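Ata da reunião de acompanhamento: avaliação do kit de pinça manual Bitport
Novembro, sala grande da Madside
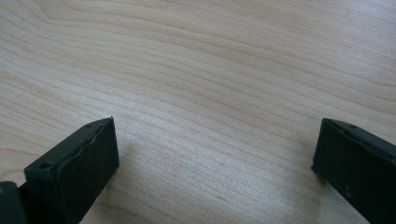
A Chaltu Ejigu abriu a reunião agradecendo a presença de todos e lembrando que o prazo de avaliação do kit que a Bitex nos cedeu está a acabar, pelo que convinha sairmos da sala com uma posição, mesmo que provisória. O Yabsira Alemayehu fez o relato do uso na bancada e gostou bastante do peso e do punho (repetiu-o várias vezes, com entusiasmo!). Ficou mais reservado quanto às almofadas pretas dos dedos: a do dedo esquerdo já mostra uns riscos e pontinhos claros, e ele gostaria de saber se isso é só superficial ou se vai prejudicar a aderência. Pediu-se que a pergunta siga por escrito para o fornecedor.

Conversou-se depois, com algum vagar, sobre o tampo de madeira. A Chaltu receia que o veio tão marcado confunda o seguimento da posição; o Yabsira acha que não, que até ajuda, e que o brilho lhe parece um problema maior. Não se chegou a acordo e combinou-se repetir as gravações com um pano liso por cima, para comparar com calma.

Preço. A proposta da Bitex é de 900 euros por kit, com 2 pares de almofadas de substituição incluídos. A Chaltu considera o valor razoável, mas gostaria de um desconto se avançarmos para cinco unidades, e ficou de telefonar ainda este mês. Quanto à assistência, o contrato fala em resposta no prazo de 8 dias, o que a todos pareceu demorado para quem tem a bancada ocupada de manhã à noite.

A equipa do projeto Abera mandou perguntar se pode usar o kit durante a avaliação. Pode, com muito gosto, desde que avise de véspera e o devolva com a bateria carregada.

Decisões:
Prolongar a avaliação até ao fim do mês, se a Bitex aceitar.
Yabsira envia a pergunta sobre as almofadas e trata das gravações com o pano.
Chaltu negoceia o preço e o prazo de assistência.

A ata anterior foi aprovada sem alterações, depois de corrigido o nome do Yabsira, com as nossas desculpas. A reunião terminou às 17h30 e a próxima fica marcada para quando houver resposta da Bitex.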